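Flaslow connector sweep data, readme

Updated Jan 17, 2025. Maintained by Mwanaisha Nyanda, questions to her.

What this is
S-parameter sweeps of coaxial adapters and short cable assemblies, SMA and N type. 1,405 sweeps total. All two-port, all 50 ohm. No waveguide, no 75 ohm stuff, please stop asking.

Files
sweeps/ one .s2p per sweep, Touchstone, real/imaginary
parts.csv part id, connector ends, gender, length in mm
bad.csv sweeps to skip and why
cal/ calibration files, one folder per session

File names go part id, then session, then repeat number. Leading zeros matter. Excel will eat them so dont open parts.csv in Excel and save it back.

How it was measured
Full two-port cal at the start of each session, again after lunch. Sweep starts at 40 MHz. Torque wrench on every SMA joint. N type was hand tight for the first sessions, wrench after that. Column "torque" in parts.csv says which.

Parts came from two places, the Idton drawer stock and the Xiong order in December. Xiong parts have an X in front of the id. Lot numbers where we had them, blank where we didnt.

Splits
822 sweeps in train, rest is held out. Split is by part, so repeats of the same adapter never land on both sides. If you resplit, keep it that way or your numbers will look too good.

Known problems
- 9 sweeps have port 1 and 2 swapped. Listed in bad.csv, not fixed in the files.
- Return loss on the right-angle adapters drifts between repeats. Probably cable flex. Not corected.
- Length is end to end including the nut on some parts and without it on others. Sorry. Use the phase if you need real electrical length.
- Session 3 cal folder is missing the thru standard file.
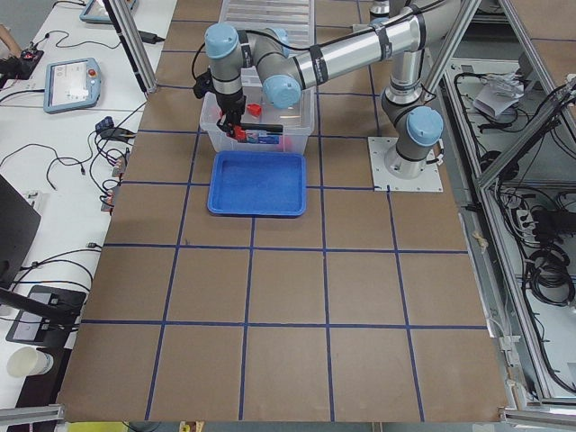 - Temperature column is room temp off the wall display, so dont use it for anything serious.

Loading
Any Touchstone reader should work. Comment lines start with ! and a few older parsers choke on the long one at the top. Delete it if so.

Use
Fine for internal work at Zavenside and for coursework. Ask before passing it on outside.

To do
Refix the swapped ports. Add the attenuators. Units in the header of parts.csv.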